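Notebook, January, 4:20 pm
Student project Droltora, floor layout

Taped the stop squares today so the cart has fixed places to park. Yellow tape, corners overlapped and pressed down. Banafsheh Moradi set the spacing from the Hassanpour drawing. I typed the square centers into the map file by hand, map version 9.

Ran the route from the start position with the speed limit at 279 mm/s. It finished 6 laps. Lap 4 stopped short at the second square and I had to clear the fault before it would go on. Log is saved under Dosmont.

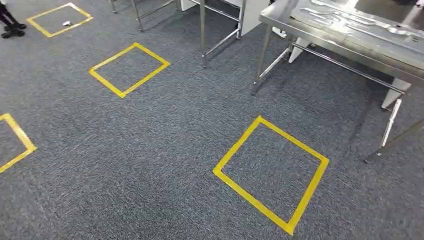

Tape squares on the carpet next to the steel table.

The short stop looks like wheel slip on the carpet. Odometry said it had arrived and the tape said otherwise. Banafsheh wants to try the softer wheels first. I would sooner add a correction at each square and leave the wheels alone.

To do: measure the squares again from the wall, change the stop timeout to 3,000 ms, charge both packs. Need another roll of yellow tape.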